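Away goals and extra time in a two-leg tie - who goes through?

Posted by Toprak39

Our amateur soccer league is running a two-leg cup semifinal in December and the rule sheet is not clear. Prendent won the first leg at home 2-1. If Varosine win the second leg 1-0 at their place, it is 2-2 on aggregate and Varosine have the away goal. The sheet says "away goals count double if level" but then has a separate line saying "if level after the second leg, extra time of two 15 minute halves, then penalties." Which line comes first? And if there is extra time, does an away goal in extra time count double too? I play for Prendent and we need to know whether to go for a goal or sit back.
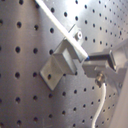

Metal panel with rows of round holes

Carkov_left_back

Under the usual wording, away goals are checked first. You add up both legs. If the totals are the same, you look at who scored more away from home. Only if that is also the same do you play extra time. So in your case 1-0 puts Varosine through at the final whistle and there is no extra time. If they win 2-1, it is 3-3 with one away goal each, and then you play on.

Extra time is the part that differs. Some cups counted away goals in extra time and some did not. Many competitions have now dropped the away goals rule altogether, so don't go by what you see on TV. Your sheet has to say it. If it doesn't, get both teams to agree in writing before the second leg - an email to the league is enough. We had up to 100 people at a semifinal a few years back and both benches thought they had won. It was replayed and our side lost.

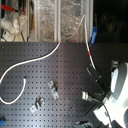
Perforated board and glass-fronted enclosure

offside1024

Away goals are gone, they got rid of them. It's just penalties now.

Toprak39

Thanks. Our sheet still has the rule so I will go with the first reply. I have written to the league about extra time and will post what they say. For now we are planning to attack for the first 20 minutes and see where we are.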